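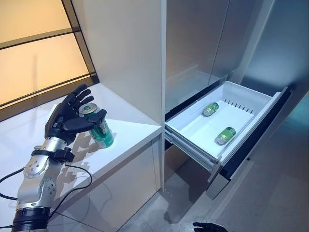 Last updated: Monday, 4:40 p.m.

Container deposit to double at county redemption centers

The refundable deposit on beverage cans sold in Brument County will go from 5 cents to 10 cents in March, under a rule change approved at Monday's county session. The new rate applies to aluminum and steel cans between 8 and 32 fluid ounces. Glass and plastic bottles stay at 5 cents until a separate review is finished.

Cans filled before the change carry the old deposit marking and will be redeemed at the old rate for 12 weeks. After that period, all eligible cans will be paid at 10 cents regardless of marking. Stores may sell existing stock without relabeling it but must charge the deposit printed on the can.

The daily limit per person at staffed counters remains 300 containers. Larger loads must be booked in advance at the Katsaros Road depot, which accepts bagged material by weight. Payment by weight is calculated from a sampled count, and the conversion factor will be posted at the scale.

"The factor we use now was set for a heavier can," said Eilif Lunde, who manages materials accounting for the county. "Wall thickness has come down. A pound of cans holds more units than it did, and the table has to reflect that."

Cans must be empty and must have a readable barcode. Flattened cans are accepted at the depot only. The counters reject them because the readers need an intact side wall.

Retailers with over 300 square feet of beverage shelf space must either take returns on site or contract with a redemption center within 2 miles. Stores below that size are exempt. The handling fee paid to retailers does not change.

Purik Bottling, the largest filler in the county, objected to the start date in written comments, stating that printed can stock is ordered several months ahead. The 12-week overlap was added in response. Tritari Beverage asked for a longer overlap and did not receive one.

Unclaimed deposits go to the county solid waste fund. Despina Gavrilă, the fund's auditor, said the first figures under the new rate will be included in the next quarterly statement.

Redemption counter hours are unchanged. Depot bookings for the period after the rate change are not yet open.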